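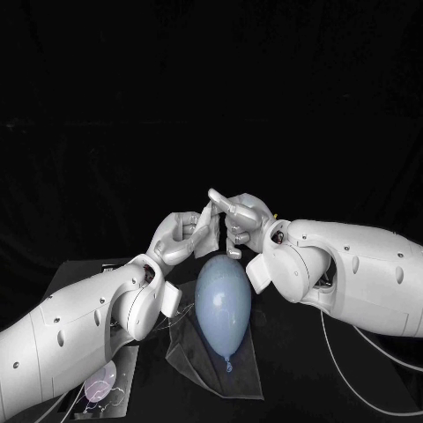
Paste day again, 2023-09-19, and I'm writing this up with gluey fingers so forgive the state of the page. The big question for the Pirzada lampshades is still how thin we can go before the paper stops holding its own shape. The last lot were lovely in daylight and looked like boiled eggs once the bulb was on — far too thick! So it's back to fine white tissue and far more patience. One thing I do want to stick with is coloured formers. White tissue over a pale blue balloon like that one gives you a proper contrast, and you can see at a glance where a layer is skimpy. Over a white balloon I'm just guessing, and I've guessed wrong enough times now that there's a small pile of moth-eaten shades under the bench to prove it.

Paste recipe as made today, so I stop asking everyone: 200 g plain flour whisked into 200 ml cold water until there are no lumps, then 700 ml boiling water poured on in a thin stream, whisking like mad. Back in the pan on a low heat until it goes from chalky to slightly see-through. A pinch of salt if it's going to sit overnight. I put it through the old tea strainer this time and got hardly any bits on the paper, so the tea strainer now lives on the paste shelf and must not go back in the kitchen drawer (looking at whoever keeps moving it).

I also tried the tub of Griltus, the ready-mixed stuff. It goes on beautifully, like single cream, and it smells a lot nicer than ours. But it grabs! You get one go at laying the tissue down and after that it tears if you try to shift it. Fine for flat work, I'd say. On a curve I want to be able to slide things about a bit, so flour paste wins for now. I'll keep the tub for the rims.

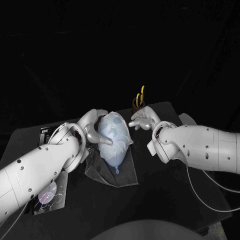 Layers next. I went for eight on the test shade, tearing every piece with the grain and never cutting, as cut edges show up as hard little lines when it's lit. The first two go on with plain water so they'll peel away from the rubber later. The trouble always starts with the third, when the whole thing gets heavy and wants to roll off whatever it's sitting on. A mixing bowl does the job for the bottom half, but for the neck it needs holding. Fingers curled round the side and the thumb over the top, as on the balloon there, is a good steady grip, and I'd only add that a bent finger low down wants to press gently. Long nails and this job do not mix. I have lost two formers that way and jumped out of my skin both times.

Don't blow them up to full size, by the way. A tight balloon shrinks overnight when the shed cools down and pulls the wet paper in with it, and then you've got a shade with a dimple. Slightly soft seems best. I'd like to try drying one indoors by the boiler to see if the dimple goes away altogether, but that means clearing the boiler cupboard, so we shall see.

Torn tissue keeps far better sorted and sealed up than it does loose in the tray, where it picks up every bit of damp going. I've started bagging it by size: long strips for the sides, stubby ones for the crown.
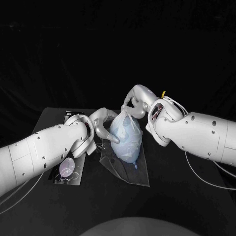
Plastic bag, held at the lower left.

Write on the bags BEFORE filling them. Marker skids about on a full one and the label ends up looking like a seismograph.

Now, the rim. Tritutari sent the sample rings and they're nice and light, though the inside edge is rough and snagged the paper as I turned it under. I rubbed it down with fine sandpaper and then went round it with a damp cloth to get the dust off, which took no time at all and made a huge difference. Worth doing on the whole batch before any of them go near a shade.
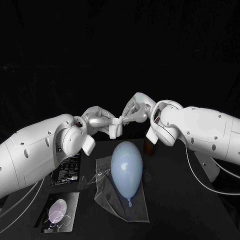 After that the tissue folded under sweetly, with one short tear near the join that I patched from the inside. I dabbed Griltus along the fold and pegged it with clothes pegs, padded with scraps so they wouldn't leave teeth marks. If the pegs still mark, it'll have to be hair clips.

The Jululo bulb holder fits the ring but sits a touch low, so the glow pools at the bottom. I quite like it, to be fair! Pirzada might not. I'll take both versions over and let them choose, LED bulbs only in either case, and it needs settling soon as they want the set hung for December.

Still to do: pop and peel the test shade once it's bone dry, order more flour, find the other whisk, and try a last layer with a drop of tea in the paste for a warmer white. Pan is soaking in the sink. Please leave it till morning.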